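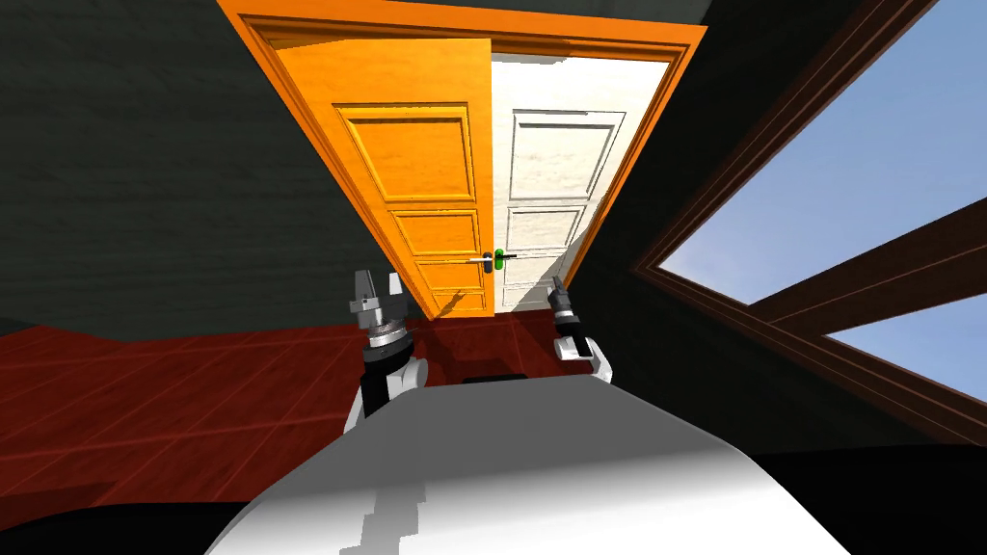 Pledska two-arm door attendant

The Pledska is a wheeled two-arm unit for opening, holding and closing manually operated internal doors. It is supplied by Akbari for sites where staff move trolleys, samples or linen through doors that cannot be fitted with powered operators, either because the building is listed or because the landlord will not allow the frame to be altered.

Order code: 3861
Supplied as: base unit, two arms, charging dock, wall-mounted call buttons, site model
Availability: to order

What it does

The unit travels to a door on request, works the handle, moves the leaf through its swing and holds it until the person and load are clear. It then closes the door and either waits or returns to the dock. Nothing is fixed to the leaf, the frame or the floor. The existing lever handles, knobs and latches are kept.

Double doors are handled one leaf at a time or with both leaves together, depending on how the site model has been set up. Where the leaves overlap at the meeting edge, the order of opening and closing is stored with the door and cannot be changed from the call button.

Doors and handles

Suitable:
Single and double hinged doors, opening either way
Lever handles, horizontal at rest
Small round knobs
Panelled, flush and part-glazed leaves
Hard floors, including tile, vinyl and sealed timber

Not suitable:
Fire doors held on magnetic release
Doors with a closer set above the force limit given in the installation guide
Sliding and folding doors
External doors exposed to wind
Deep-pile carpet

Mixed finishes on a pair of doors are accepted. If a leaf is repainted, replaced or fitted with different furniture, the door record must be updated before the unit is used on it again. A change of handle counts as a new door.

Arms and grippers

Each arm ends in a gripper with two fingers. The left and right arms are controlled separately, so that one can hold a leaf while the other works the handle. Finger pads are a service part and can be changed on site with the key supplied. Both arms stop if either one meets more resistance than the door record allows. After a stop, the unit keeps still until it is reset from the panel at the rear of the body.

Arm speed is set per door. We ship every unit at the slowest of 5 settings and recommend leaving it there for the first week of use. Most sites move up one setting and stay there.

Site model and rehearsal

Before delivery, each door on the order is built as a simulated room in Lonelier, the planning package included with the unit. The model holds the door leaves, the frame, the handle, the floor and whatever stands near the opening, such as windows or fixed furniture. Colours and surface textures in the model are chosen to tell parts apart and should not be read as a record of the finishes on site.

Rehearsal in Lonelier is used to settle three things: where the base parks, which arm takes the handle, and how far each leaf can travel before it meets an obstruction. The view can be set to look out over the robot's own body towards the door. Supervisors generally find this the easiest view for checking reach, although the body takes up a good part of the lower half of it.

A rehearsal that passes in Lonelier is a starting point. Every door must still be commissioned on site with the real leaf and the real latch. Worn latches, swollen timber and loose handles are the usual causes of a difference between the two, and they should be put right on the door before anything is altered in the model.

Working alongside the unit

The unit takes over one part of a porter's or technician's round, and the rest of the round has to be planned with this in mind. On sites already using it, the following changes have been the most common.

Two-person trolley moves become one-person moves. The second person was often there only to hold the door. Managers should decide in advance where that time goes and tell the people concerned before the unit arrives.

Doors are no longer wedged. Wedges must be removed from every door on the record, as the unit treats a wedged leaf as a fault and stops.

There is a wait. The person calling the unit stands behind the marked line until the leaf is fully open and the lamp is steady. Staff used to pushing through backwards find this slow, and some will go back to doing it by hand when the corridor is busy. This is permitted. The unit gives way and stays parked if a door on its list is opened by someone else.

One person per shift is named as the responsible operator. The job covers the start-of-shift check, resets, and the fault log. It takes roughly 9 minutes at the start of a shift and should be written into the rota as work – it is not something to be fitted in around a full round.

Start-of-shift check

1. Undock the unit and look over both grippers for split or missing pads.
2. Press and release the stop button. Confirm that both arms lock.
3. Send the unit to the first door on the list and run one open and close cycle with no load.
4. Check that the floor in front of the door is clear and dry.
5. Sign the log.

If step 3 fails, take the unit out of service and use the doors by hand. Do not edit the door record to get through the check.

Training

Akbari provides one session for responsible operators and a shorter one for all staff who pass through the doors. Saturday sessions can be booked for sites with weekend crews. Cleaning contractors should attend the shorter session, as they are often the only people in the building when the unit is charging.

Options and spares

Finger pads, set for both grippers
Additional call button, battery powered
Cleko handle adaptor, for stiff levers
Additional door record, built and rehearsed in Lonelier
Floor line kit, yellow or white

The Cleko adaptor clips over the existing lever and leaves it usable by hand. It is the only part of the system that touches the door when the unit is away, and it should be left off where the handle is protected as part of a listed interior.

Lead time for additional door records is 3 weeks from receipt of measurements. Please send leaf widths, handle height, direction of swing and a sketch showing any window or radiator beside the frame.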